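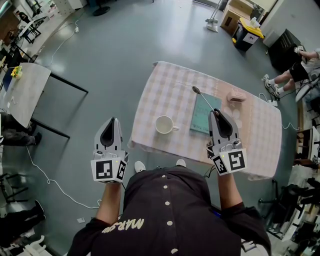 Narkis
Discrepo de lo que se afirma en el mensaje inicial. Un mantel de cuadros en una mesa de uso común no constituye un problema de higiene, siempre que se retire y se lave con la periodicidad debida. El problema reside en lo que se deja encima.

Cuvero
Agradezco la observación. Preciso mi postura: en nuestro centro la mesa del mantel rosa y blanco se utiliza tanto para el desayuno como para la lectura, y de ahí que convivan una taza, una cuchara y un libro. Mi propuesta consistía en suprimir el mantel y dejar la superficie a la vista, de modo que cualquier derrame se advierta de inmediato.

Paucar
Buenas tardes. En la sala que tengo a mi cargo aplicamos desde marzo una norma sencilla: la vajilla se retira antes de las 10 y los libros no se colocan hasta que la mesa ha quedado despejada. La cuchara sobre la cubierta de un libro es, a mi juicio, lo primero que debe corregirse. Una cubierta manchada no siempre admite limpieza.

Narkis
Coincido con Paucar en lo relativo a la cuchara. Añadiría que la taza debe permanecer de pie y apartada del borde. Mantengo, no obstante, mi defensa del mantel: amortigua el ruido y protege el tablero.

Stondodwood
Intervengo únicamente por la cuestión de los cables, que se ha omitido hasta ahora. Un cable blanco que cuelga de la mesa y otro tendido por el suelo me preocupan bastante más que el mantel. Con un pavimento liso y brillante, el riesgo de tropiezo merece atención. Solicito que se incluya en la propuesta la recogida de cables al término de cada turno.

Cuvero
Queda incorporado. La redacción provisional sería la siguiente:
Vajilla y cubiertos, a la bandeja antes de las 10.
Libros, a la estantería o a la mesa gris, junto a la maceta de la flor amarilla.
Caja de pañuelos, en su sitio.
Cables, recogidos y fuera de las zonas de paso.

Paucar
No comparto el segundo punto. La mesa gris es también de trabajo y acabará llena de libros – ya ocurrió el curso pasado. Estantería, exclusivamente.

Narkis
Apoyo la enmienda. ¿Y el mantel?

Cuvero
Se acepta la enmienda. Respecto del mantel, sigo siendo partidario de retirarlo, pero no me opongo a mantenerlo hasta julio con cambio cada cinco días.

Stondodwood
Cinco días me parece un plazo excesivo si se sirve café. Ruego que se reconsidere.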